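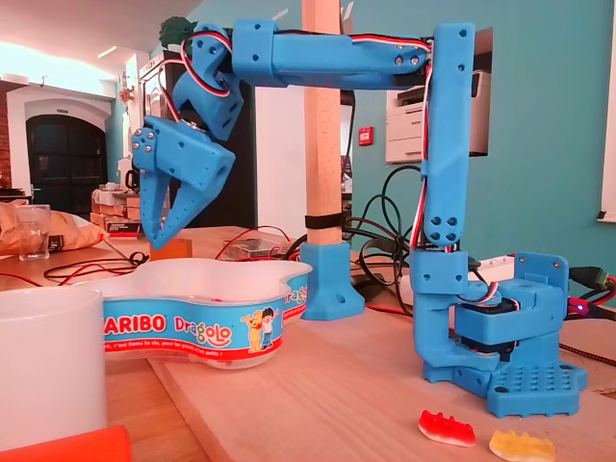
4. Before you switch on: house rules for the tabletop arm

Okay, so you've got the arm built, the servos numbered and the cables clipped in. I know you want to see it move. Give me one more section first. I wrote most of these rules after breaking something, and a couple of them come from Jong-dae Lim, who read my first draft and sent it back with a lot of red on it.

I'm assuming you have the small blue printed arm, hobby servos in the joints and the two-finger gripper with the pointed jaws. If you printed yours in another color, good for you, the rules are the same.

4.1 Clear the reach

The arm can touch a lot more table than you'd guess from looking at it folded up. Work it out before there's any power.

1. Unplug the supply at the wall. The switch on the power strip doesn't count.
2. With the servos limp, hold the upper link in one hand and the wrist in the other, and swing the arm slowly to its left and right stops. Go easy, printed gears don't like being rushed.
3. Put a strip of masking tape on the table wherever the fingertips get to at full stretch.
4. Add a hand's width outside that and run a second strip. That second line is your boundary, and it's the one I mean every time I say "the line" from here on.
5. Take everything off the inside that the arm isn't meant to pick up. Mugs, glasses and snack bags go on another table. Drinks especially! One nudged mug next to a case full of electronics and you've lost the weekend.

Note: if you use an upright post beside the arm, count it as an obstacle. Screw its foot down, and check that the upper link clears it through the whole swing. A fast link meeting a fixed post will win you a stripped servo.

4.2 Fix the base

1. Clamp or screw the foot plate to the table. Double-sided tape is fine for a photo and useless for a moving arm (ask me how I know).
2. Push down on the wrist with two fingers. If the back of the foot plate lifts at all, tighten up and try again.
3. Go over every screw on the vertical link and the upper link. Snug is enough. If the plastic creaks, back off a little.
4. Do the screws again after your first long session. They'll have moved.

4.3 Cables

Most of my failed runs have been cable trouble, so I'm fussy here.

1. Leave a loose loop at the wrist, big enough that the joint can go to both stops without pulling on the connector.
2. Keep the servo wires along the side of the vertical link, away from the pinch at the elbow.
3. Bring the power and data leads away from the base on the side opposite your work area. Nothing with a wire in it should cross the table between you and the gripper.
4. Loose jumper leads left over from testing go back in the drawer. I mean it. They catch on the fingers.

CAUTION: Never plug in or pull out a servo connector while the board is live. Power off, wait until the LED on the base has gone dark, then touch the plug.

4.4 Speed and force for the first runs

Set these in the Polleva config file before the first move:

speed_limit: 8
grip_limit: 6
max_base_angle: 90
hold_timeout_ms: 200

Both limits are percentages of full scale. They'll feel painfully slow and weak. Leave them there until you've had a whole session with no surprises, and then raise one of them at a time, never both together.

4.5 What to practice on

Soft, cheap and light. Gummy bears are my favorite for this, with a tub for the arm to work over. They squash before the fingers bend, they stay where you drop them (mostly), and they show you right away if your grip is too hard. Foam blocks work too.

1. Start each run with the jaws open and the fingertips above the rim of the tub. Going down onto the rim is the most common first crash.
2. Lower the gripper in small steps and stop at each one.
3. Pick up strays from the table by hand, with the arm parked and the power off.
4. Candy that has been in the gripper is test material. It goes in the trash at the end of the day, so please keep a separate bag if you want to snack.

CAUTION: The fingers are pointed and the wrist comes down faster than it goes up. Keep your face back from the line and wear safety glasses, even at the low settings. Tie back long hair and take off lanyards.

4.6 People in the room

1. One person runs the arm and that person has the off switch within reach. If you need both hands for something else, park the arm first.
2. Say "moving" out loud before every run. You'll feel silly for a day or so.
3. Reach over the line only with the power off.
4. Don't leave a powered arm holding a pose while you go make coffee. Servos that are holding get warm, and sooner or later one lets go.

If you're using the Lundent supply, its front switch cuts power to the servos but leaves the board running, so you can stop the arm without losing your log. Other supplies may cut everything. Find out which kind you have now, before you need it. The wiring for a separate stop button is in section 5.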